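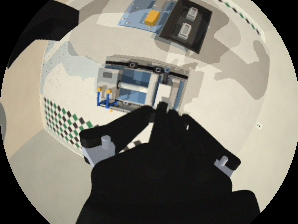
4. Setting up Mostora for a live show

Do this before soundcheck, not during. Needs version 2 or later.

1. Plug the Olard box into the laptop. Power last.
2. Open Mostora, pick Stage Output. Wait for the green tick.
3. Load the set list. One folder per song, no spaces in the names.

Note: limit is 300 clips per set. Over that it skips the extras and doesnt tell you. 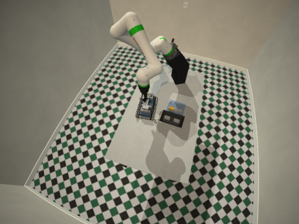

4. Match each folder to its backing track. Tap the tempo in by hand if the detection is off – it usually is on slow songs.
5. Set the fade between songs. 23 frames suits most bands.

CAUTION: never change the output size with the wall live. Blank it first.
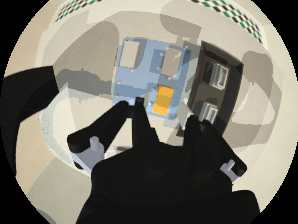
6. Choose a fit for each clip. Fill crops, Whole doesn't. Clips with a round view, like the one with the black gripper and its two fingers in a V, have solid black corners and Fill may still leave bits of them showing. Use Circle Crop and nudge the size up till they go.

7. Save the show. Then save it agian to a stick.
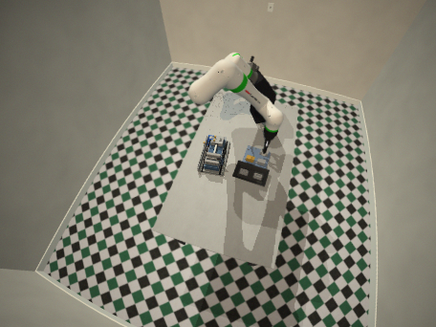

8. Run the wall test at full brightness, from the back of the room. Fine patterns can shimmer on a coarse wall. Checked floors are the ones to watch, so with black, dark green and pale pinkish tiles either side of a light-grey table, put Soften on 1 and look again. Plain walls rarely need it.

Note: error 57 means the Olard box has lost the clock. Unplug, wait, start from step 1.

Still stuck – ask Povilas Pētersons on the Droddale desk.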